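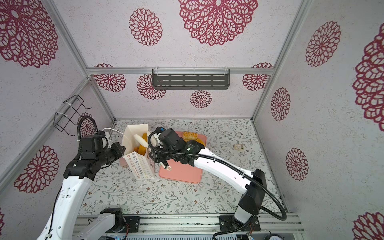
Maroon flower motifs on a pale speckled ground.

Negin Shokri has specified wall coverings for Darthorpe since 2013. Most of her work concerns pattern repeat and waste.

"A large motif costs more to hang," she said. "With a 22-inch repeat you lose part of every drop – people budget by area and run short."

She orders 2 extra rolls per room and checks batch numbers before cutting. Paste is left to soak for 4 minutes.
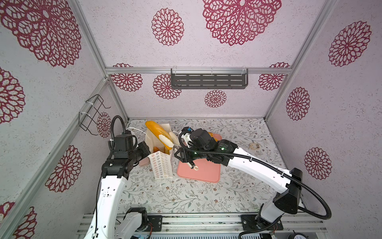 Lining paper

Shokri lines old plaster first, with the joints running crosswise. "If the joints coincide, the top seam opens when the heating comes on," she said. She leaves the lining overnight and sizes it only if the maker asks for it.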